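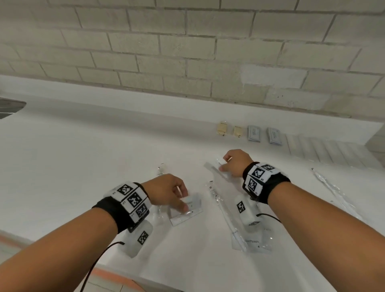 Timing Mat Placement and Missed Chip Reads in a Mass-Start 10K

Project report, Sport Technology module

1. Background

The Innes 10K is a road race starting and finishing in Lendine, with a field limit of 1,000 runners. Each runner wears a disposable chip on the back of the race number. Chips are read at the start, at halfway and at the finish by mats connected to a Flurkex reader. In the previous race a number of runners had a finish time but no start time, so their results were given from the gun only. The aim of this project was to test whether mat layout at the start affects the rate of missed reads.

2. Method

Trials took place in May on the service road behind the sports hall. Two layouts were compared:

Layout A: a single line of mats across the full road width.
Layout B: two lines of mats, the second placed 5 metres after the first, with both feeding the same reader.

Runners from the university clubs crossed the line in packed groups at jogging pace, to copy the first minutes of a mass start. Each layout was given 320 crossings. Chips were worn on the chest in all trials. Video from the side of the road was used to confirm the order of crossing. Reader logs were exported as plain text and matched to the video by number.

3. Results

Layout A recorded 295 of 320 crossings, a read rate of 92.2 per cent. Layout B recorded every crossing on at least one line. Most of the missed reads in Layout A came from the middle of the group, where runners were closest together. Chips folded under a jacket or a belt were also missed more often, although these cases were not controlled and no rate is given.

4. Discussion

The second line removed the missed reads under these conditions. It also doubles the number of mats and adds to setting-up time on a road that is closed only shortly before the start. Where both lines recorded the same chip, the first read was kept. Using the second read would shorten the net time slightly, and race rules should state which line counts.

The trials did not include wheelchair athletes, rain, or chips worn on the shoe. The Cirari relay uses ankle straps, so these results should not be applied to it without further testing.

5. Recommendation

Use Layout B at the start and keep a single line at halfway, where the field is spread out. The finish layout was not tested.

Related reports
Pacing Errors in First-Time Half Marathon Runners
Water Station Spacing on the Cirari Relay Route
Start Pens and Congestion at Lendine

4 shares | 2 comments

Contact the department | Copyright the authors | Back to top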